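Print this page | E-mail this page

How to set up a station when the table job goes to the robot
Posted by Huguette Després, 3 Oct 2019

Two of you on the table, one each end. Clear top before you shift it.

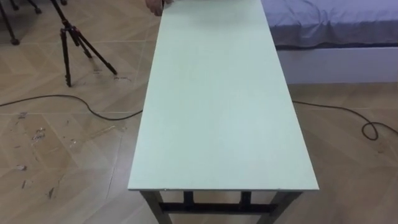

Before the first shift

1. Table goes lengthwise beside the bed. Leave a strip of floor to walk in.
2. Cables next. Check both sides of the table – loops are what people trip on.
3. Mark the table legs with tape. The Visura unit wants the table in the same spot every morning.
4. Run 30 folds slow. Stay with it.

What changes for the crew

Folding was 480 sheets a shift by hand. Now you load, check, and clear jams. Less shoulder pain, more standing and waiting. Rotate people off checking, it gets dull fast. Tell them teh new hours before you switch on – at Paveck we told them after, in July, and it went badly.

Comments (2)

Tihomir Halilović: Did anyone lose hours? We lost two evening shifts at Lapointe.

Huguette Després: No one here so far. Evenings got moved to deliverys. Ask for it in writing.

Print | E-mail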